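Sorting room opens at the Clinine Street reuse shop
Jul 26, 2018

If you have ever dug through a cardboard box of mystery lids looking for the one that fits your favorite jar, good news! The Odby Reuse Shop has opened its new small-parts sorting room, and it is a joy to walk into.

The room is at the back of the shop on Clinine Street, through the door next to the lamps. Until April it held broken chairs and a piano that had been waiting for a buyer for longer than anyone on staff could remember. The piano finally went to a good home in Panicker, the chairs went to the repair bench, and the walls got two coats of white paint. Then came the metal racks, which the shop bought secondhand from a hardware store that was closing down, and after that came the blue bins, a whole truckload of them.

Jars, tubs, bottles, lids and caps are what the room is for. People drop them off by the bagful, rinsed and dry, and they get sorted by size and type so that the next person can find a match without tipping everything out on the floor. The shop took in 1005 containers in its first month of collecting, well over the 400 it had planned for, and 688 of those have already gone out the door again. Crafters have been grabbing the tiny bottles. Home canners and gardeners want the bigger tubs, and one preschool class came by for lids to use as paint palettes (they left with two full bags and asked when they could come back).

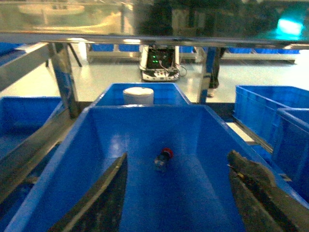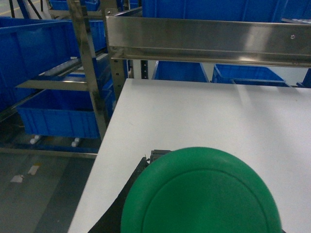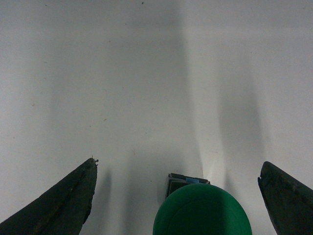 Blue bins and the white sorting surface in the new room at Odby. First picture: a small container with a red cap in one of the bins.

Large lids are the surprise hit so far. Anything wide and flat with a good rim gets snapped up for plant saucers, and the bright colors go fastest. Plain white tubs, on the other hand, pile up, so if you have a use for them in the garage or the sewing room, please come and help yourself! Smaller bottles with their caps still on are kept together with the caps on, and the shop asks that you leave them that way when you browse.

A large lid or tub costs 25 cents, and the little bottles are free with any other purchase. You can bring your own jar along to test lids against it, which is really the best way to do it, as the sizes printed on old containers can't always be trusted. There's good light in the room and space on the table to spread out a handful of things while you make up your mind.

The shop can take plastic and metal containers of any size up to a one-gallon tub. Labels are fine and so are scuffs. It can't take anything that held motor oil, paint thinner or pesticide, and medicine bottles need to have the name peeled off first. Glass jars still go to the front counter, where they are wrapped and shelved with the kitchenware.

More is on the way. The same room will start taking buttons, hooks and curtain rings in the fall, once the second set of drawers arrives from the Brikel warehouse, and there is talk of a swap morning for canning supplies before the tomatoes come in. A sign-up sheet for that is hanging by the register.

The sorting room is open whenever the shop is, Tuesday through Saturday from 10 to 5. Drop-offs are at the side door, and the lot behind the building has free parking for one hour. Bags and boxes can be left inside the door during open hours only, so please don't leave them on the step overnight.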